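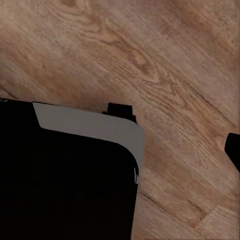 Les deux doigts d'une pince au-dessus d'une surface en bois, en simulation.

À propos de Raletti

Raletti écrit des règles pour les robots manipulateurs, et nous adorons ça. Oui, des règles ! Des fiches d'essai, des critères d'arrêt, des façons de nommer un échec pour que deux équipes qui ne se sont jamais parlé comprennent la même chose en lisant le même mot. Notre métier se situe entre l'atelier et la bibliothèque, et nous passons autant de temps à regarder des pinces s'ouvrir et se fermer qu'à débattre d'une virgule.

Notre point de départ

Quand Beatrice Laizer a fondé l'entreprise, elle sortait de plusieurs années d'intégration de cellules robotisées. Elle avait dans ses cartons une pile de comptes rendus d'essais impossibles à comparer. Dans l'un, une prise « réussie » voulait dire que l'objet avait quitté la table. Dans un autre, il fallait qu'il soit reposé à l'endroit voulu. Dans un troisième, le mot n'était défini nulle part. Elle a commencé par rédiger un petit lexique pour son propre usage, puis l'a envoyé à deux clients qui lui ont demandé la suite. Le lexique compte aujourd'hui 139 entrées et nous y revenons chaque mois de mai, portes fermées et café à volonté, pour relire l'ensemble à voix haute.

Ce que nous faisons

Notre référentiel principal s'appelle Kioko. Il couvre la manipulation à un bras et à deux bras, en simulation comme sur machine réelle, et il s'adresse à des équipes de toutes tailles. On y trouve des consignes très terre à terre : comment décrire la position de départ d'un objet, à quel moment lancer le chronomètre, qui a le droit d'interrompre un essai (réponse courte : toute personne présente, sans avoir à se justifier).

Nous tenons beaucoup à la partie simulation, longtemps traitée comme un brouillon. Un essai simulé mérite un dossier aussi soigné qu'un essai physique. Kioko demande donc de noter la version du moteur, le pas de temps, les coefficients de frottement, la graine aléatoire et la liste des défauts de rendu connus. Un contour mal dessiné au bord d'un doigt de pince peut sembler anodin, mais si la politique de commande s'appuie sur l'image, on veut le savoir avant d'interpréter les résultats.

La manipulation à deux bras est notre chapitre préféré, et le plus bavard aussi. Prenons un bac tenu par ses deux parois latérales, une pince de chaque côté, près de l'extrémité la plus proche du robot. La géométrie paraît simple, et pourtant chaque mot de la fiche compte.
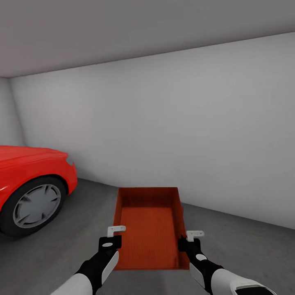 Les deux prises sont-elles à la même hauteur ? L'ordre de fermeture des pinces est-il fixé ou laissé libre ? Que fait le bras gauche si le droit perd le contact ? Notre règle est que la fiche doit répondre à ces trois questions avant le premier essai, et que personne ne modifie les réponses en cours de série. Si une réponse se révèle mauvaise, on termine ou on abandonne la série, on change la fiche, on lui donne un nouveau numéro et on recommence. C'est un peu strict, nous le savons – c'est aussi ce qui permet de relire un dossier deux ans plus tard sans téléphoner à toute l'équipe.

Une série Kioko comprend 30 essais par configuration. Tous sont conservés, y compris ceux que l'on aimerait oublier. Les essais interrompus portent leur propre code et ne sont jamais rangés avec les échecs de prise. Quant aux objets voisins qui ne font pas partie de la tâche, ils figurent dans la fiche avec leur position, même si le robot n'est pas censé les approcher.

Comment nous travaillons

Chaque règle a un auteur et un relecteur, et le relecteur doit avoir exécuté la procédure lui-même. Pas de relecture depuis un fauteuil ! Nous rédigeons d'abord en français, à la main pour certains d'entre nous, puis le texte passe chez Eltach, notre partenaire pour les essais, qui le met à l'épreuve sur ses bancs et nous le renvoie couvert de remarques. Plus de 400 remarques ont été traitées pour la version actuelle. Quelques-unes étaient franchement désagréables à lire et nous les avons presque toutes retenues.

Nous publions aussi les désaccords. Quand une règle fait débat, une note en bas de fiche expose les positions en présence, avec des arguments que chaque camp a pu relire. Le débat sur la tolérance de repose dure depuis la première édition, et il est passionnant (si, si).

Se former chez nous

L'atelier Saltovgate accueille des techniciens, des étudiants et des responsables sécurité pour des sessions de deux jours. Le premier jour, on écrit une fiche d'essai. Le second, on exécute celle d'un autre groupe, sans lui poser de question. Les discussions qui suivent sont animées, et beaucoup de nos meilleures formulations en viennent. Aucun niveau en programmation n'est demandé, mais il faut aimer relire.

La version en vigueur de Kioko date du mardi 18 avril 2023. Pour recevoir le lexique, proposer une correction ou vous inscrire à une session de Saltovgate, écrivez à l'équipe au moyen du formulaire de contact. Beatrice lit tous les messages et répond elle-même à ceux qui concernent les définitions.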